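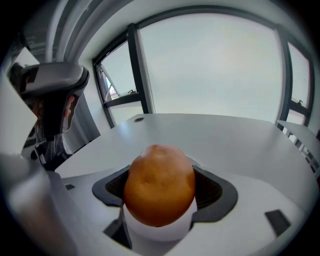 Oranges in the office get brown marks and soft bottom after some days, what do I do wrong?

Asked in Fruit and Vegetables, 3,734 views

Hello everybody. I am responsible for the fruit in our office (we are a small team in Druvton) and I would like advice from people who know more than me. Each week in winter I buy one net of oranges at the market. I put them out on the white tables by the windows, because there people see them and eat them. In the kitchen they forget that fruit exists.

My problem is that the skin does not stay nice. At the beginning it is bright orange, and after some days I find small darker spots on the front and the lower side looks more brown than the top. When I press with my thumb the bottom is sometimes soft, sometimes completely normal. My colleagues do not touch any orange that has a spot, so I bring home half of the net and eat them myself. I am a bit tired of oranges now.

What I already tried:
Plates in place of a deep bowl. A little better, I think.
Washing all of them when I arrive with them. Here I believe it became worse, there was some green mold in February.
Turning them every morning. No difference that I could see.
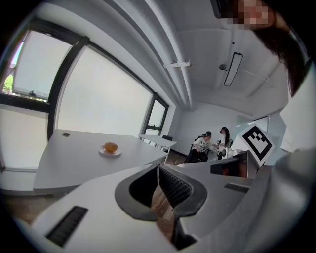 The table by the windows, with one fruit on its plate.

The windows are long and the room is very bright, also when the blinds are down. It is 7 steps to the fridge but my colleagues say that cold oranges have no taste. So my questions are: are the spots dangerous, is the light the problem, and must I use the fridge?

Thank you in advance,
Everaldo Figueiredo

3 answers

Answer from Bavus (accepted by the person who asked)

I worked four winters in a packing house for citrus, so I will try to answer in the same order as you asked.

The spots. Small dry marks on the peel are very often only scars. The fruit rubs on a branch when the wind blows, or it rubs on other fruit in the crate, and the mark gets darker with age. You can eat such an orange without any worry. The same is true for a peel which is not one single color. Touch is a better test than color: a good orange is firm all over and feels heavy for its size. If one place is soft and the skin there looks wet, open it and smell it. If it smells like wine or like a cellar, throw it away. If there is white or green fuzz, throw it away without opening, and check the neighbors, because it travels from one to the next.

The light. Light alone does not do much, but the sun through the glass makes the table warm, and warmth dries the peel and makes the fruit old faster. With blinds down it is less bad. I would move the plate to the side of the table that is farthest from the glass.

Washing. Please stop washing them all at the start! Water stays in the little holes of the peel and around the button where the stem was, and mold likes this very much. Wash one orange when you want to eat it, then dry it with a towel.

The fridge. Keep most of the net in the vegetable drawer, in the open net or in a paper bag, not in closed plastic. Every morning take out only as many as people eat in one day. After two hours on the table they are not cold anymore and your colleagues will get their taste back. In the drawer they keep three weeks easily, on a warm table I would count one week.

One thing more, the soft bottom. When an orange sits in a cup or in something that closes around the lower part, air does not come there and you also do not see what happens. A flat plate is good. I would continue with that.

Comment from Everaldo Figueiredo: Thank you, this is very clear. I did not know about the button of the stem. I will put the net in the drawer today and make a small label so that the others don't think it is somebody's lunch.

Comment from Bavus: Good. Take off the metal clip from the net also, it makes holes in the fruit.

Answer from Flastholm

just buy mandarins, they are gone before lunch and you have no problem. at our work we get through 4 kilos and never saw a spot

Answer from Iwasaki

I agree with the first answer, I only want to add something about the half net that you carry home. Marked oranges are very good for juice. I squeeze mine and freeze the juice in portions of 200 ml, it is enough for one cake or for a salad dressing with some left. Grate the peel before you squeeze — afterwards it is nearly impossible — and scrub it well under warm water first, as the shop oranges often have wax. Cut away the dark places if you don't like how they look in the cake.

Also you can try to cut two oranges in quarters and put them on the plate at 10 in the morning. In my office people do not take a whole orange because they don't want to peel it at the desk and have sticky hands on the keyboard. Maybe your colleagues say it is the spots but it is the peeling.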